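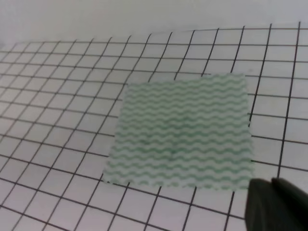 手首カメラの映像。方眼の作業面に置いた緑の波線柄の布と、右下にグリッパの指先。

Vandik 双腕データ収集ステーション

Vandikは、模倣学習用の操作データを卓上で収録するための双腕ステーションです。アーム、手首カメラ、固定カメラ、方眼の作業面、収録ソフトウェアを一式でお届けします。操作者がリーダー側のアームを手で動かすと、作業面側のアームが追従し、その間の関節角度、グリッパ開度、全カメラの映像が共通の時刻で記録されます。

開発はOstwood、国内での販売と保守はBritentが担当しています。布、紙、袋など、形の決まらない対象物の収録を始めたい研究室や開発部門からのお問い合わせを多くいただいています。

主な用途
布を広げる、たたむ、つまんで移すといった操作の収録
両腕の受け渡し動作の収録
学習済みモデルの実機評価
収録手順の検討と操作者の練習

標準構成
作業側アーム 2本(平行グリッパ付き)
リーダーアーム 左右各一
手首カメラ 左右各一(専用ブラケット付き)
固定カメラと支柱
方眼の作業面
制御用コンピュータ、電源ユニット、非常停止スイッチ
収録ソフトウェア(利用期限なし)

対象物、操作者用の椅子、作業台の脚部は構成に含まれません。作業台をすでにお持ちの場合は、天板の寸法と材質をお知らせください。取り付け金具の要否を確認してお返事します。

作業面について
作業面は白地に黒の方眼です。対象物の初期位置をマス目で指定できるので、収録計画書に「手前から何列目、左から何列目」と書いておけば、操作者が交代しても同じ配置から始められます。収録ソフトウェアの計画画面にも同じ方眼が表示され、次のエピソードで布を置く位置と向きが示されます。配置は固定、順番、ランダムから選べます。

手首カメラの映像では、方眼は手前で大きく、奥で細かく写ります。学習の入力に方眼を含めたくない場合は、無地の作業面(別売)に交換してください。方眼で収録したデータと無地で収録したデータは、データセットの属性欄で区別されます。混ぜて学習させるかどうかは書き出し時に選択します。

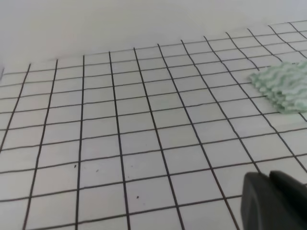 作業面の清掃は、収録の区切りごとに乾いた布で行ってください。布製品を扱うと糸くずや細かなごみが出ます。手首カメラは作業面に近いところまで下がるので、小さなごみでも映像に残ります。溶剤の使用は避けてください。線が薄くなった作業面は単品で交換できます。

収録の流れ
ソフトウェアを起動し、計画ファイルを読み込みます。各カメラの映像が表示されたら、リーダーアームを開始姿勢に合わせ、フットスイッチを踏むと記録が始まります。もう一度踏むと終了し、成功、失敗、保留のいずれかを付けて保存します。

失敗したエピソードも削除せずに残す設定が初期値です。布をつかみ損ねてからつかみ直す動作は、復帰動作の学習に使えることがあります。不要であれば書き出し時に除外してください。保留としたエピソードは一覧画面で色が変わり、後から別の人が再生して判定できます。

対象物が画面の端にかかった状態や、片方の手首カメラに対象物が入らない状態でも、収録は止まりません。映像の見え方に条件を付けたい場合は、計画ファイルに「開始時に左手首カメラで対象物の全体が見えること」のような確認項目を登録します。確認項目は操作者の画面に表示され、チェックを入れるまで記録を開始できません。

同期と保存形式
関節の値と映像は、制御用コンピュータの時計で時刻を付けて保存されます。コマ落ちがあった場合は該当箇所がログに残り、一覧画面にも印が付きます。保存形式は、エピソード単位のフォルダに映像ファイルと数値ファイルを分けて置く方式です。社内の学習用コードに合わせた変換スクリプトの作成も承っています。

カメラとケーブルの取り回し 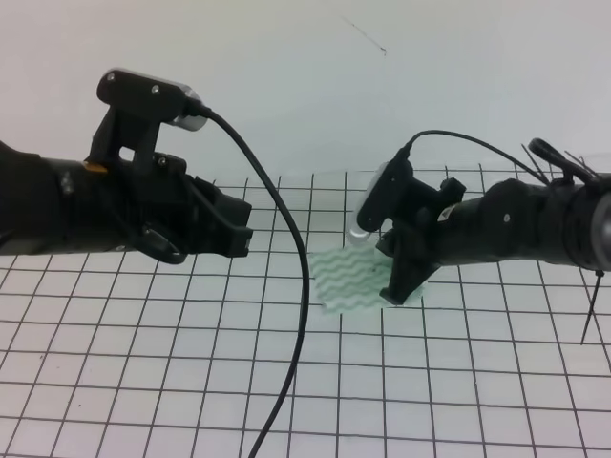 手首カメラの位置は、収録の途中で動かさないことが基本です。ブラケットは二か所のねじで位置を決め、増し締めは収録日の最初に行います。ケーブルはアームの動作範囲を一通り動かしてから固定してください。左腕のカメラから出た黒いケーブルが輪を描いて作業面の中央付近を横切り、手前へ垂れている配線では、アームの動きには余裕がある一方、固定カメラの映像にケーブルが入ります。ケーブルを映したくないときは、アームの上面に沿わせて肩側へ逃がす配線に変更できます。途中で配線を変えた場合は、新しい収録セッションとして登録してください。変更前後のデータを後から分けて扱えます。

結束バンドは付属品を使い、関節をまたぐ位置では締め切らないでください。余った端は切っても残しても動作に影響しませんが、手首カメラの視野にかかる位置では切っておくことをお勧めします。

布を扱うときの設定
薄い布では、指先を作業面に軽く当てた状態で閉じる操作が多くなります。グリッパの把持力は収録ソフトウェアの「対象物」タブで変更でき、布用の初期値が用意されています。上限を下げると、布がずれたときに指が空振りしやすくなります。上限を上げると、作業面に指の跡が付きやすくなります。最初は初期値のままで試し、失敗の内容を見てから調整してください。

不織布のふきんのように縁が不揃いなものは、向きの判定を人によって変えないことが大切です。柄の線の方向を基準にする、裁ち端の長い辺を基準にするなど、計画ファイルの備考欄に決めごとを書いておいてください。同じ柄の布を複数枚使う場合は、布ごとに管理番号を入力できます。

設置条件
水平で揺れの少ない場所に設置してください。背景は無地の壁か、無地のパネルを推奨します。直射日光が入る部屋では、時間帯によって映像の明るさが変わります。遮光カーテンを使い、照明は拡散光でそろえてください。カメラの露出は固定設定で出荷しています。

梱包を解いてから最初のエピソードを記録するまでの所要時間は、担当者が付き添う場合で45分です。作業台の組み立てはこの時間に含まれません。

安全上の注意
作業側アームの動作中は、作業面に手を入れないでください。対象物を置き直すときは、待機状態の表示を確認してから行います。非常停止スイッチは操作者の手が届く位置に固定してください。学習済みモデルで自律動作させるときは、収録時より低い速度上限から始めてください。

導入支援
導入時には、操作者向けの講習(4時間)が付きます。内容は、リーダーアームの扱い方、計画ファイルの作り方、エピソードの判定、日常点検です。講習の教材はトリニダード・モントヤが作成し、収録ソフトウェアの更新に合わせて改訂しています。追加の講習や、収録計画の作成代行は別途お見積もりとなります。

オプション
無地の作業面
交換用グリッパ指先(左右一組)
手首カメラ用ブラケット(俯角を変更したもの)
固定カメラの増設キット
Szabó製フットスイッチ(静音タイプ)
背景パネル

手首カメラ用ブラケットを俯角の異なるものに交換すると、それ以前のデータと見え方が変わります。評価用の機体と収録用の機体を分けてお使いの場合は、両方を同時に交換してください。

納期と保守
標準構成の納期はご注文からおよそ4週間です。オプションの組み合わせによっては別便になることがあります。保守契約には、アームの定期点検、カメラの再校正、電話とメールでの問い合わせ対応が含まれます。指先、ケーブル、結束バンドは消耗品の扱いです。

機体の状態についてお問い合わせの際は、銘板の型番と、収録ソフトウェアの「情報」画面から書き出したログをお送りください。映像に関するご相談では、該当エピソードのフォルダをそのまま添付していただくと確認が早くなります。

デモ機の見学、貸し出しのご相談
Britent 収録機器担当 マイテ・カレテロ
お問い合わせフォームの件名に「Vandik」とご記入ください。お持ち込みの対象物での試し収録も受け付けています。収録したデータは当日お渡しし、当社側の控えは削除します。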